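Home | Workshop Notes | How-Tos | Open Days | Parts Swap | Contact

How to Run a Robot Table at an Open Day Without Losing Your Voice or Your Fingers

Every spring the Fehr workshop opens its doors to the public, and every spring I say I'll spend it near the coffee. Instead I have now run the gripper table five times. What follows is the method, such as it is, written down so that the next person can have my spot and I can have the coffee.

It assumes you already have an arm that moves when asked, a gripper with soft printed fingers, and a camera at the wrist feeding a screen the visitors can see. Ours is an arm we call Preremow, after the label on the crate it came in. If your arm doesn't move when asked, you want a different page, and possibly a different hobby.

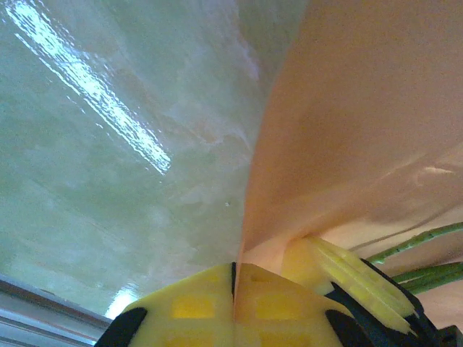 KERKVILLE, November

The last open day drew a good crowd, most of it between the end of lunch and the start of the rain. We ran twelve demonstrations at the table and I took notes after each one on the back of the sign-up sheet. The steps below come from those notes, minus the parts about the parking.

Step 1. Pick things that bend

People who plan a first demo nearly always reach for blocks. Blocks are easy for the robot and dull for everyone else. A visitor watches a block go from left to right, nods politely, and asks where the bathroom is.

Put out soft stuff: sheets, ribbon, string, anything that changes shape when you poke it. Soft things are hard for a robot, and a crowd can tell when something is hard. They lean in. We had one whole run in which the closed fingers did nothing but push up into a green sheet and a peach one where the two met, and I have seen less attention paid at weddings.

Two rules for choosing. Use strong colors, so the people in the back can follow along on the screen. And use nothing you'd be sorry to see crumpled, stretched, or carried home in the pocket of a small child.

Step 2. Set the surface before you set the arm

The surface matters more than you'd like. A polished one throws glare straight back at the wrist camera, and the lights in a public hall are never where you want them. Walk the arm over the whole area by hand, watch the screen, and find the bad spots. Then either move the lamp or move the table. Moving the table is easier, but you have to do it before you've taped down the cables. I mention this as a person who has taped down the cables first on three separate occasions.

A foam mat along one side gives you somewhere to put things that shouldn't slide. It also gives the crowd an edge to look at. Tell them the arm works on this side and the hands stay on that side, and most adults will obey. Children treat the line as a challenge, so put the emergency stop within your reach and not theirs.

Step 3. Warm up where people can see

I used to do the warm-up before the doors opened, thinking it looked unprofessional. Now I do it with the crowd there. Jog each joint slowly. Open the fingers, close the fingers, let them touch at the tips. It takes six minutes, and it gets the "is it broken?" question out of the way early, while the answer is still no.

While it's warming up, say three things out loud:

- who is driving (a person with a controller, or the program)
- what counts as a success
- what happens if you shout "stop"

The second one saves you a lot of trouble. If you announce that the robot will tidy the table, and it drags one end of a ribbon a hand's width to the left, you have failed in public. If you announce that it will try to move one end of the ribbon, you are a genius.
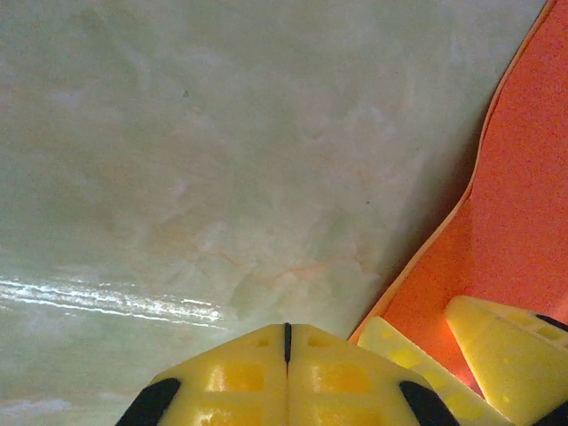

The other thing to settle early is speed. Your instinct will be to turn it up, on the grounds that fast looks clever. Turn it down. At full speed the visitors step back and see a blur. At a crawl they start to guess what it will do next, and once they're guessing you hardly need to talk. We run Preremow at 36 percent on open days, a number reached by arguing.

Slow also leaves you time to narrate. Keep it plain. "It's going down. It's closing. It doesn't like that." Nobody in the front row came to hear about inverse kinematics, and the one who did will find you afterward. He will have printouts.

Step 4. Let it miss

You will want to hide the misses. Please don't. A gripper that closes on thin air gets a groan from the crowd, and a groan means they care how it comes out. Leave it where it is for a moment. Ask them what went wrong. Somebody under the age of ten will tell you it came in too high, and will usually be right, and you can adjust and try again with the whole table on your side.

Three misses in a row is the limit. After that, go back to something you know it can do. For us that means pressing on a soft sheet, a job with a very low bar. Keep one like it in reserve and don't use it up early. I used it up early the first year and had to fill a gap with facts about screws.

Step 5. Build up to the messy one

Save the tangle for the end. By then the crowd knows the arm a little, has picked a side, and will put up with a long attempt.

A good tangle has a few kinds of thing in it. Something flat and bright that loops over itself, something thin that runs through it, and a bit of plain surface around it so the fingers have room to come in. Scatter an ordinary object or two nearby. Visitors like to see something they know from a desk drawer. It gives them a sense of size, and it gives the skeptics something to ask about.
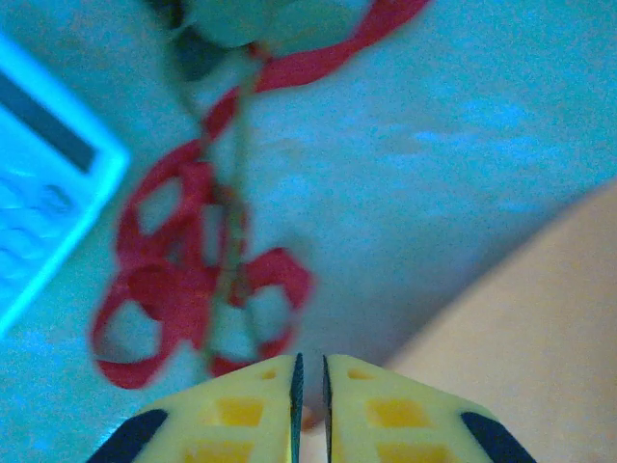

Red ribbon, dark cord and a calculator in front of the gripper at the Fehr open day, Kerkville.

Come in slowly with the fingers nearly closed. Aim for a loop that stands clear of the others, and leave the middle of the knot alone. If you go for the middle you'll likely squeeze the whole mess tighter, and then somebody has to undo it by hand while the public watches. That somebody is you.

Watch the focus on the screen too. Close to the fingers our camera gives a crisp view of the grip pads and a fairly dreamy view of everything else. Drivers who stare only at the screen tend to stop short. Have the driver look up at the real table now and then – it's right there, after all.

And check the color before you begin. A cast on the screen makes people ask whether the thing is really that color, and you can lose a full demo slot that way. Set the white balance if your camera allows it. Ours allows it in a menu I have found twice.

Step 6. Hand over the controls (a little)

If your setup has a safe slow mode, let visitors drive. Give each one a single move: left, right, down, close. Don't offer "whatever you like," or you will meet a teenager who wants to see how far it goes.

Adults are worse at this than kids. They apologize to the arm. They push one button, jump, and hand the controller back as if it were hot. Be patient and tell them it's going well.

Step 7. Pack up in the right order

1. Park the arm.
2. Power off, and wait for the fan to stop before you touch anything.
3. Take the soft things off the table and shake them out. Small parts hide in folds.
4. Wipe down the finger pads. Lint builds up on them and ruins the grip next time.
5. Count your spare fingers, if you brought any, into the box marked FINGERS. Turn the label to the wall if the box is going home with you on the train.

Questions we get every time

"Could it fold my laundry?" No.

"Could it fold one towel?" Ask again next year. I've been saying this for a while and the same lady keeps coming back to check.

"Is the gripper strong enough to hurt you?" Ours will give you a firm handshake. Yours may be different, so find out before the doors open and say so on a sign.

"Are the fingers meant to be squishy?" Yes. They give a little when they press on something, and that's how they get away with handling ribbon.

The settings sheet we use, with the speeds and the warm-up moves, is kept in the Timov binder on the shelf by the back door. Please put it back when you're done, and if you change the speed, write down what you changed it to and who you argued with.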